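Subject: Re: [bench-finishes] Hardwax oil on pale worktops, ring marks

On March 30, 2019, Corentin Sabatier wrote:

> I put two coats of Alline on a beech top in December and I still get rings
> from mugs. The tin says 17 hours between coats, which I kept to. Should I
> strip it or can I put a third coat straight on? Also, is Barbier thinner
> the same stuff as white spirit?

Corentin,

Don't strip it yet. Rings on a two-coat finish usually mean the first coat went on too thick and never hardened underneath. Press a thumbnail into an inconspicuous spot. If it leaves a dent, the film is still soft and a third coat will make matters worse.

If it passes, wash with warm water and a little soap, leave overnight, then abrade lightly along the grain with a grey pad. I used 25 ml of oil per coat on a top 98 cm by 60 cm, and that was slightly too much at the ends.

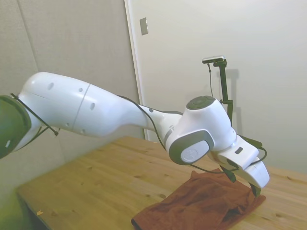 Wipe off the surplus after ten minutes with a lint-free cloth, then again after twenty. Lay oily cloths out flat outdoors or put them in a tin of water. They can heat up and catch fire if left in a heap.

On the thinner: I don't know what Barbier put in theirs. Ask for the data sheet. I have only used plain white spirit, and only for cleaning brushes.

The 17 hours assumes a warm room. My shed was cold all winter and I waited two days. Someone posted drying times for Studier in message 129 of the archive, if you want to compare.

M.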